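Getting the Haze Off a Glossy Marble-Look Table

Posted Tuesday night, typing fast, sorry

Had three messages this week about cloudy tabletops so I'm putting it all in one place. This is for the shiny faux marble kind. Real marble is different, go find a real marble page, some of this will still work but the vinegar part will ruin it.

First thing. Most of the haze is old cleaner. Spray, wipe, spray, wipe, for years, and it never really comes off, it just gets spread out. Then dinner grease sits in it. So the fix is mostly taking stuff off and putting nothing back on.

What you need

Dish soap, the plain kind
A bucket or big bowl of warm water
White vinegar
Microfiber cloths, 2 for washing and at least one dry one you keep dry
A plastic card, old gift card is fine
A lamp you can move
Patience for the drying part

No scouring powder. No green scrubby. No melamine sponge either – people love them and they are very fine sandpaper. On a glossy top you get a dull patch and it stays there.

Clear it completely

Everything off, including the fruit bowl. I used to clean around mine and ended up with a ring of clean table and an island of crud. Chairs back too so you can reach the middle without leaning your shirt in it.

Dry wipe first

Dry cloth, crumbs and grit off the edge into your hand. Grit plus water plus pressure equals scratches. Do the corners. If there's a seam or a trim strip, run the card along it with a cloth over the end.

Wash

Few drops of soap in the water. Few means few. Wring the cloth until it stops dripping. Work from the wall side toward you, in strips, overlapping a little. Rinse the cloth after every strip or you're just moving soup around.

Sticky spot? Lay the wet cloth on it and leave it for 2 minutes. Then the card, held almost flat. Don't dig. Syrup and jam come up easy this way, candle wax takes a couple rounds. For wax let it get hard first, pop off what you can.

Rinse

Clean water, second cloth, same strips. People skip this and then write me that the table is streaky. The streaks are soap.

Vinegar, only if it's still hazy

One part vinegar, 7 parts water. Test it under the edge or in a back corner first and let that dry before you decide. If the test spot looks fine do the whole top, then rinse again with plain water. Don't let it puddle at the seams. My friend Melina Xenos swears by doing it twice but I never needed to.

Dry it

Do not air dry. Dry cloth, long straight passes, all one direction, flip the cloth when it starts dragging. Circles leave circles, you'll see them next morning at breakfast when the sun comes in low.

Check with the lamp

Turn off the overhead. Put the lamp down low at one end and look across the surface from the other end. Streaks jump right out. From straight above you'll miss most of it, the cloudy pattern hides everything, especially the cream and beige ones.
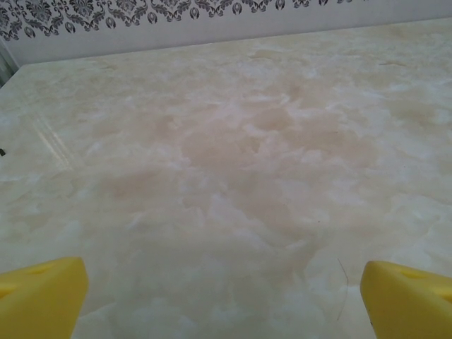
Also learn which marks are pattern. The darker pinkish tan areas in these tops look an awful lot like a tea stain and I once spent half an evening scrubbing one. Way to tell: run a fingernail over lightly. Smooth all the way across and the edges go soft into the white, leave it alone, its printed in. If you feel an edge, or it has a hard round outline, that's something sitting on top and you can soak it.

Water rings

If the ring is on the surface the vinegar mix gets it. If it's under the gloss it won't budge and nothing in a bottle will fix it. Filippos Dimitriou emailed me asking about mayonnaise. It makes the table smell like mayonnaise. Skip it.

Polish?

I don't. Wax and spray polish look great for a day and then you're back to haze and fingerprints. If you already have layers of it on there, do the wash step twice before you judge anything.

Keeping it decent

Damp cloth after meals, dry cloth right behind it. Full wash once a month if you eat at it every day, less if you dont. Trivets under anything out of the oven – heat can lift or whiten the gloss and that damage is permanent. Placemats with a rubber back, pick them up when you're done, some of them leave a yellowish shadow if they sit for weeks.

Wash the cloths without fabric softener. Softener leaves a film, film goes on the table.

Scratches are a whole other post. Will try to get to it in January.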